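Home | News | What's On | Sport | Contact

Thursday, November 22, 2018

Cutlery sorting table to open at Tranach

A table for sorting forks, chopsticks and other utensils will be part of the reuse day at the Tranach workshops next week. Visitors can bring spare cutlery from home and take away what they need.

The day is run by Drirnutis, a household reuse group, which held its first one in August. That event took in 2000 pieces from 63 households. Most arrived mixed together in carrier bags, and sorting went on well into the evening.

Donors will now be asked to put each kind in its own plastic bin. Forks go in the teal one, next to the white.

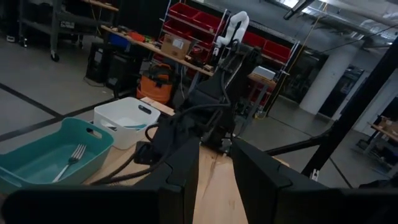 What goes where

Metal forks and black plastic utensils are to be kept apart. Thin wooden sticks have a bin to themselves. Sharp knives will not be accepted, and neither will anything with a cracked handle.

The bins stand in a row along the far side of a wooden table, which leaves the front clear for tipping out a drawerful. 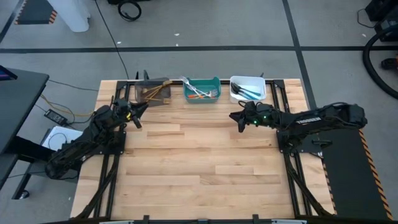
Hậu Âu
Community reporter

Cutlery that is fit to use will go to the Dương lunch club, which serves 43 people on a busy day and has run short of forks this autumn. The rest will be offered to visitors free of charge, with a limit of 7 pieces each until the last hour.

Draltar, the kitchen shop on the same road, is lending trays for the day.

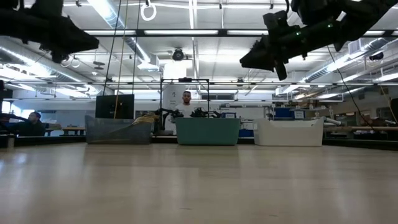 Anyone with larger items such as pans or baking tins should ask at the door first, as space for these is limited. Doors open at ten and donations close at three. Entry is free.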